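This site uses cookies to remember your settings. Accept | Manage

Where do you put half-finished snack bags?
2 min read
Print | E-mail this page

Posted by Cledwyn Skyrme, 12/20/24

We keep our snacks in a plastic basket on the table against the wall. It has the mesh kind of sides, so crumbs end up on the wood underneath. The bigger problem is the bags. They don't stand up, they slide around, and there is usually one lying out on the table instead of in the basket. By evening I can't remember which ones were opened first. There are 6 people in the house and everyone opens a new bag before the old one is gone. I've tried clothespins but they get lost. Would a second basket help, or should I move everything to a box with a lid? 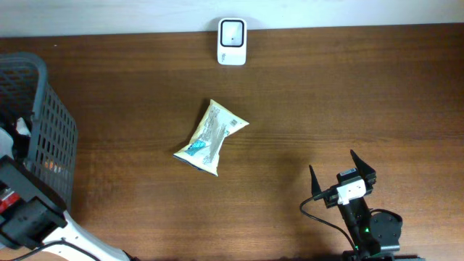

Nerys Ifans
A second basket will just fill up too. I'd keep the one you have and sort it: sealed bags lying flat on the bottom, open ones standing on end along one side, folded down twice and clipped. Clip the clips to the rim when they're not in use and they won't wander off. For the crumbs, cut a piece of shelf liner to fit the bottom and shake it out over the sink every couple of weeks. We've done it this way since May and I've only had to throw out two stale bags.

Foulkes
Box with a lid. Got one at a yard sale for 50 cents. Chips still go soft if you don't close the bag though.

Cledwyn Skyrme
Thanks, trying the liner first. The clips on the rim make sense.

Print | E-mail this page
Get new posts by e-mail. Sign up for our newsletter.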